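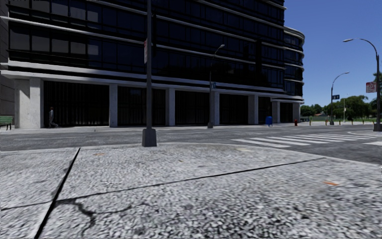 Writing crossword clues in a language that is not your first
Speaker notes, Wed 15 January
Annelies Verschueren

(Wait until the door is closed. Water on the left side of the desk.)

Good evening, and thank you for coming. My name is Annelies. I write clues for word puzzles on the phone, and I do this in English, which I learned at school and later from television. My first language is Dutch. For five years I have been writing for a game called Skitavberg. Before that I solved puzzles every day on the train and did not think much about the people who made them.

I will speak for 40 minutes. Please keep long questions for the end, but if you do not understand a word, stop me right away.

(Slide 2)

First, how the work goes. The company is Fanemach. They send me a list of answers. I do not choose the answers, a program fills the grid and then an editor removes the bad words. My list has 123 answers in a normal week. For each answer I write two clues, one easy and one harder. My editor is Isamu Sugawara. He reads everything and sends it back with comments in the margin. His shortest comment is "Who says this?" I have received it many times.

(Slide 3: the word BANK)

I start always with the dictionary, but I do not stay there. If you copy the dictionary, the clue is correct and boring. For BANK you could write "Financial institution." The player fills it in without thinking. "Side of a river" is a little better. "It may be full of notes" is better again, and now the player has to think about money or about music.

Ask the room for one more clue for BANK. Give them one minute. If the room is quiet, offer "Place to save."

(Slide 4)

Now the grammar rule. The clue and the answer must be the same part of speech. If the answer is a plural noun, the clue must be a plural noun. If the answer is in the past tense, the clue is in the past tense. So "Ran quickly" can be SPRINTED, but it cannot be SPRINT. For us who learned English from a book, this part is easy. We learned the names of the tenses and we still remember them. I have corrected native writers on this, very politely.

The word "cut" is a problem, also "put" and "set" and "read." The past and the present look the same. You can use this to fool the player a little. "Finished a book, perhaps" gives READ in the past, and many people will first try to put something with ED at the end.

(Slide 5: false friends)

The difficult part for me is what the words remind people of. Once I had the answer EVENTUAL. In Dutch we have "eventueel," which means possible, it may happen or it may not. I wrote "Possible, but not sure." The English word means that it comes in the end. Isamu caught it before it was published. After this I made a list of words that look like Dutch words and mean something else, and I check it before I send my file. I recommend that you make such a list for your own language. Mine is on paper, above my desk.

Drink water.

(Slide 6: length)

On the phone there is little space. Our limit in Skitavberg is 40 characters, with spaces. When I worked on a test for another game, Azevedo, there was no limit, and my clues became worse. I explained too much. If a clue is too long, first remove "a kind of" and "type of." Then look if there is an adjective that does no work. "Small flying insect that bites" can be "Biting insect."

(Slide 7: fairness)

A clue can be hard and still be fair. My test is this. When the player sees the answer, does she say "oh, of course," or does she say "what?" If two unknown names cross each other, she can only guess, and I write to Isamu and ask him to change one of the words. He says yes more often than I expected.

I also try my clues on my sister. She solves them in the kitchen and reads them aloud. I am not allowed to help. When she reads a clue two times, I write it down.

(If there is time: the story about OSTRICH and the player who wrote to us from Ostow. If it is already late, skip to slide 9.)

(Slide 9: exercise)

Hand out the sheets. There are five answers: LEMON, WAITED, KEYS, UNDER, SHORT. Write one easy clue and one harder clue for each. Work in pairs if you like. Ten minutes.

Walk around. Look for part of speech mistakes with WAITED.

Read some clues aloud, only with permission.

(Slide 10)

The next open test for new clue writers is in May. You do not need a diploma. You send a sample of your clues, and the address is on the back of the sheet.

Questions now, please. Repeat each question into the microphone before answering.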